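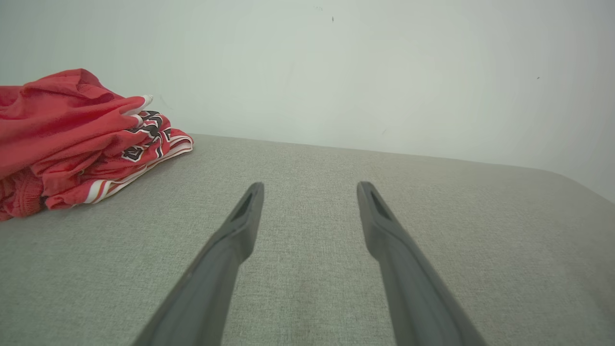
Tamthorpe Linen and Uniform Care, Stisville site: Finishing Floor

Ticket 547
Opened by: Morag Lennox, finishing
Opened: Sep 12, 2025
Status: Open (was Closed, reopened by requester)

Problem
The Terkell arm leaves folded team kit for a person to redo. Red jerseys and shorts are the worst. The top goes down bunched and the shorts end up sticking out from under it.

Log

Lennox: Third ticket on this. The last one, 371, was closed as "operator training." What training? I've folded shirts for a living since before this thing had a manual.

Support: Please confirm the grip setting and the surface in use.

Lennox: Grip is whatever Laing left it at. Surface is the gray padded seat, same as the setup sheet says. Fingers are open and nowhere near the pile.

Support: Try lowering the approach speed and re-run 100 pieces.

Lennox: Done. Slower, same creases. Two of us stood there straightening behind it, and those minutes get booked to "manual assist," so on the report the arm looks great and we look slow.

Support: Laing suggests splitting tops and shorts into separate runs.

Lennox: Then who sorts them? We do. That's a new job and it isn't on the shift plan. We were told 2000 pieces a week would come off our hands.

Support: Noted. Sorting time passed to the site manager. Arm settings go back to Laing for review.

Lennox: Leave it open until I see a stack I don't have to touch. And fix the "manual assist" code or take it off the report.

Next action: Laing to check grip and release on mixed kit. Report code with Tamthorpe office, no owner yet.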